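How to descale a kettle (and get the taste out after)

Last updated August

Quick one this. Hard water area, kettle furred up, bits floating in the tea. You need something acidic, an hour, and a sink. No special kit.

Works on plastic, glass and stainless kettles. Not for anything enamelled or with a bare aluminium inside, check the leaflet for those. If you've lost the leaflet the maker's site usually has a pdf.

What you need

White vinegar or citric acid. One or the other, not both.
Tap water
An old toothbrush
Rubber gloves if your hands are sore or cracked
A tea towel you don't care about

Vinegar or citric acid?

Vinegar is cheap and already in the cupboard. Stinks the kitchen out though. Citric acid comes as a white powder, doesn't smell, and works quicker. I buy the Clotora one in the tub, any brand will do. Sachets sold as "kettle descaler" are mostly the same stuff, read the back.

Lemons: fine for a light film. Two lemons, sliced, boiled up and left. Won't touch thick scale. Don't bother if you can see crust.

Step 1. Unplug and empty

Unplug it at the wall. Tip out the water and any loose bits. Take the filter out of the spout if it has one, most just pull up and out. Put it in a mug.

Step 2. Mix it up

Vinegar: half vinegar, half water, enough to cover the scale line. In my Skoko that's 300 ml of each, yours may be bigger.

Citric acid: fill to halfway with water, bring to the boil, switch off, unplug, THEN add two level tablespoons of powder. Slowly. It fizzes. Don't put the powder in first and boil, it can foam up out of the spout and all down the worktop. Ask me how I know.

Pour a bit of whatever you've mixed over the filter in the mug as well.

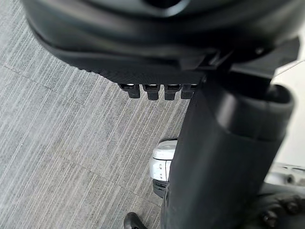 Photo: A-yeong Bang

Step 3. Leave it alone

Vinegar, one hour. Citric acid, 10 minutes for light scale, half an hour for bad. Stick a note on the kettle if you live with other people. Really do, my sister made a cuppa with it on a Monday morning before work and has not forgiven me.

Vinegar doesn't need to be boiled. You can warm it a bit if the scale is stubborn, but open a window and stand back from the steam.

Step 4. Scrub

Pour it away down the sink. Toothbrush round the bottom and up the sides, and get into the bit where the base meets the wall, that's where it hides. Same for the filter, gently, the mesh tears. No wire wool, it scratches and scale grips to scratches even worse.

Still crusty patches? Go again with a fresh mix. Two rounds normaly does it. Don't chip at it with a knife.

Step 5. Rinse and boil

Rinse three times. Fill to max with clean water, boil, tip away. Do that twice for citric acid, three times for vinegar. Filter back in. Wipe the outside with the tea towel, keep the base dry.

Still tastes funny?

Vinegar taste: teaspoon of bicarb in a full kettle, boil, leave 20 mins, rinse well. Plastic taste in a new kettle, same thing.
Metallic taste: usually goes after a few boils. If not it may be the kettle not the scale.

Keeping it off

Empty the kettle at night. Don't leave water sat in it. Only fill what you need. A filter jug helps a lot, I've got a Darix one and went from doing this every fortnight to every couple of months, but you do have to change teh cartridge or it's pointless.

Common questions

Can I use cola? You can. Sticky, brown, more rinsing. Vinegar is cheaper.

Is limescale bad for you? No. It's minerals. Just looks grim and makes the kettle slow.

Brown spots on the bottom of a steel kettle? Often just mineral staining, comes off with citric acid. If it's pitted or flaking, new kettle.

Can I reuse the mix? Once, yes, if it's still clear. Good for the shower head, tie it on in a freezer bag overnight.

Next: cleaning a washing machine drawer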